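Subject: Re: [suppliers] Serrano line move and the December orders

On November 7, 2020, Arnaldo Calado wrote:

> Does anyone have a straight answer on Serrano? My contact at Rullov says
> the second shift at the body shop stops in December and the bracket work
> goes to the Flastel plant. We have 336 sets of tailgate hinges boxed for
> Serrano and no release against them. I don't want to ship to the wrong
> dock, and I don't want to hold them into the new year either.
>
> Also, is the tooling moving with the work or are they cutting new dies?
>
> Arnaldo

Arnaldo,

I had a call with purchasing on Thursday, so some of this is firm and some isn't.

The second shift does stop in December. The first shift stays on the van until the model change. The bracket and hinge work goes to Flastel in two steps, left-hand parts first. They wouldn't give me a date for the right-hand parts.

Tooling moves. Rullov owns 3 of the dies outright and those go by truck as soon as the last run is signed off. The rest belong to the carmaker and need a transfer form from each supplier who has parts on them. If you haven't had the form, ask for it now. Ours took two weeks to come back and then had the wrong part number on page one.

On your hinges: don't ship without a release. Grorow sent 558 seat rails to Serrano last month on the old schedule, and they were refused at the gate and came back freight collect. They are still arguing over who pays. 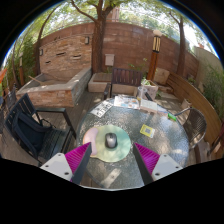

What I would do is ask for a split release, with the left-hand sets to Flastel and the right-hand sets to Serrano. Purchasing said they would accept that if the labels are changed before pickup. The Flastel dock code goes in the second line of the label, and the supplier code stays the same. They want a fresh packing list for each dock.

Payment terms don't change for orders placed before the move. For new orders I was told to expect a revised contract, but I haven't seen a draft. If anyone on the list has one, please post the section on storage charges. We are holding over a month of finished stock and I'd like to know whether we can bill for it.

The supplier portal still shows Serrano for everything. Go by the release and ignore the portal until they update it.

Ray
Stampings and small assemblies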